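Skavlow packing notes
README, last touched Apr 7, 2018

Hi! I'm Zulmira, and Skavlow is my running set of notes on how things get put into boxes so they arrive in one piece. It started as a text file on my desktop called "boxes" and then people began asking me for it, so now it has a name and a readme like a grown-up project. Most of it is just me writing down what I tried with cartons, foam, paper and tape.

What's in the folder

notes.txt is the main thing. It's long and it's in the order I wrote it, so search for a word instead of scrolling. Try "corner" or "rattle", those get you to the good parts.

foam.txt covers inserts only. I ended up with so much to say about foam that it needed its own file (sorry, Ragnheiður, I know you said one file).

cartons.csv has one line per carton type, 20 lines right now. The columns are name, inside length, inside width, inside height, wall type, and a comments column where I ramble. Sizes are in inches. Row 13 has no height because I flattened that one before measuring and then it went out with the recycling. If you have the same carton, please send me the number!

old/ is old. I keep it for the December version of the foam notes, which Lurdes Patrício still uses and likes better than the new ones.

How I pack, the short version

I like a cloth on the table, pulled tight and clipped at the edges. Small boxes slide around on a bare board, and a cloth also means I can find the little bits that fall out of things. Clip it at the corners first, then the far edge. Creases don't matter much.

Open the big carton all the way, flaps up, and leave them up until everything is in. I used to fold the flaps under to get them out of my way and it made the bottom bow.

Foam goes in before anything else. With notched inserts, put one at the back and one at the front and look at where the notches line up, because that gives you your compartments. Then the small boxes go in, straight down, heaviest first. If a box drags on the foam, take it out and turn it. Don't push! I have crushed more corners by pushing than any delivery truck has.

Close the flaps without tape and give the whole thing a gentle tilt each way. If you hear something move, open it up and add paper on the side where it moved. Tape comes last, one strip down the middle and one across each end.

Names you'll see in the notes

Cludico is a small board game with a very thin box, and it shows up a lot for that reason. Clolley is the folding cart Adelino Caldeira built for moving cartons to the door. Calado is our name for the quiet tape (it doesn't shriek when you pull it, I love it).

Known problems

Two of the foam entries contradict each other on how deep a notch should be. Both were written by me, seven weeks apart, and I haven't decided who was right.

The wall type column mixes "single" and "1". Same thing. I'll clean it up when I add the next cartons.

Using it

Copy whatever you want, no need to ask. If you change a measurement, put your initials in the comments column so Pendo Rugemalira knows who to bug when she merges everything.
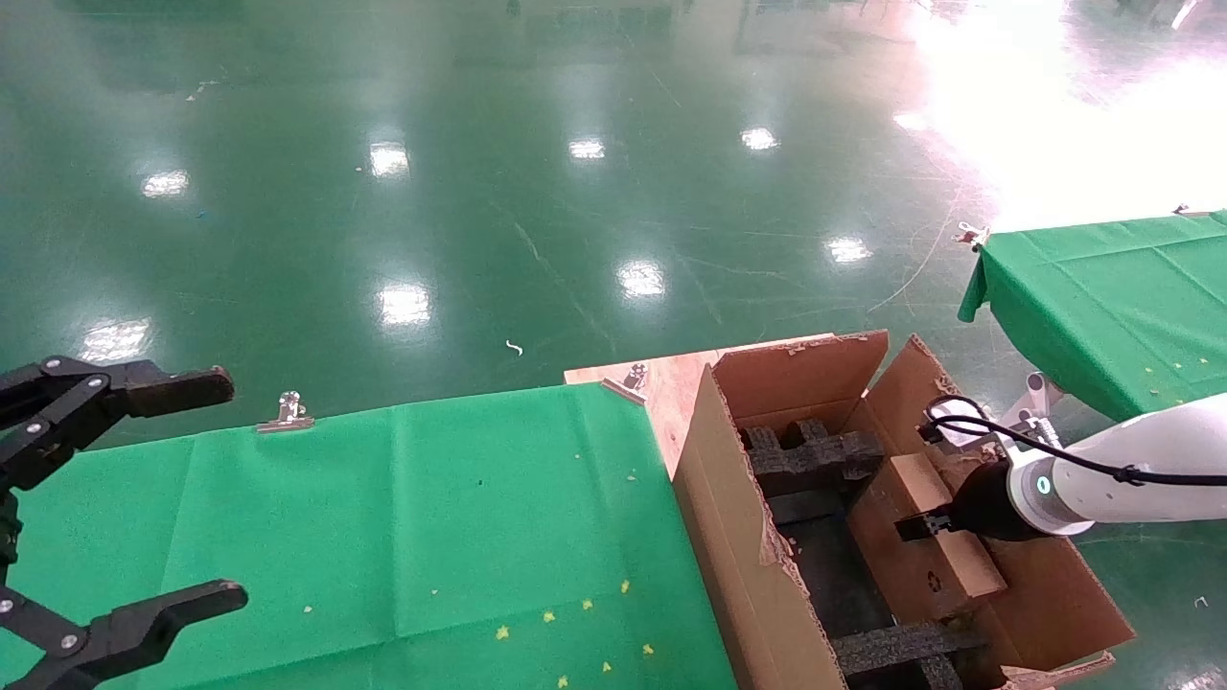

New carton lines are welcome in any order, and I'll sort them by name when I get to them. Please measure the inside, with the flaps open, and write down the wall type even if you're guessing (put a question mark after it).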